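Toaster ovens take over the counter at Stodutside repair morning

I went down to the Stodutside hall on Friday with a dead lamp under my arm and ended up spending the whole morning on toaster ovens, so that's what you're getting this week. Sorry, lamp people!

The repair mornings have been going since August, and they've always been a bit of a mixed bag (radios, hair dryers, one very sad fondue set). This time the organizers picked a theme. Darcy Kennedy put the call out on the notice board by the library -- bring your toaster oven, bring your questions, bring bread -- and the town took her at her word. By ten o'clock the line was out past the coat hooks and the whole place smelled like a diner.

I own one of these things and I use it every day, and I still learned a lot. For a start, I've been cleaning mine all wrong. I always went at the glass and the rack and called it good. Darcy says the part to worry about is the crumb tray, then the vents. Crumbs and grease build up in the slots, the air can't get out, and the outside of the oven gets hotter than it should. She had us run a soft dry brush along each row, with the oven unplugged and cold. You would not believe what came out of mine. Well, if you've got kids and a waffle habit, maybe you would.

Then we got onto doors. Most of the big countertop models have a door that drops down toward you, but there are side-opening ones too, with an upright handle, and people have strong feelings about them. The fans say you can reach right in without leaning over a hot door. The other camp says you need twice the room beside the oven, and in my kitchen, where the bread box already fights with the coffee maker, I can see their point. Either way, the advice was the same: hold the handle near one end and pull slowly, and if it squeaks or drags, look at the hinge before you look at the latch.

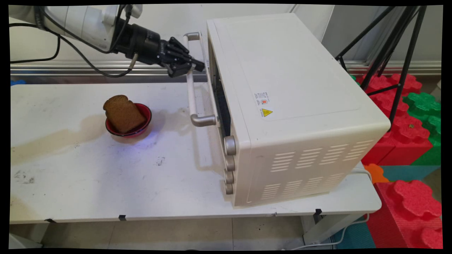 Levente Kocsis would take the side door any day of the week. He told me he had a drop-down one for years and burned the same spot on his forearm so many times that his doctor asked about it. His only complaint about the new one is that he had to move a whole shelf of spices to give the door its swing, and his wife still hasn't found the paprika.

We also had a long talk about knobs, which I did not see coming. If yours feels loose, don't glue it! Most of them pull straight off, and often it's the little spring clip inside that has given up. Clips cost next to nothing at Leclerc on the corner, and they'll match one for you if you bring the old one in. A good scrub in dish soap while the knob is off takes care of the sticky ring around the edge, too. Let it dry all the way before it goes back on.

The last part was the bread, of course. Dark rye won the informal vote, mostly because it holds up to a long, slow toast without going to pieces, though it's hard to tell when it's done if you go by color. Darcy's trick is to stand the slice up for a minute after it comes out so the steam doesn't make the bottom soggy. I tried it at home this morning, using a cereal bowl, and I'm sold.

The next repair morning is planned for the same hall, and this time it's lamps and small fans. It costs $2 at the door, coffee included, and you keep whatever parts come off your own stuff. Mine's still dead, by the way. I'll be first in line.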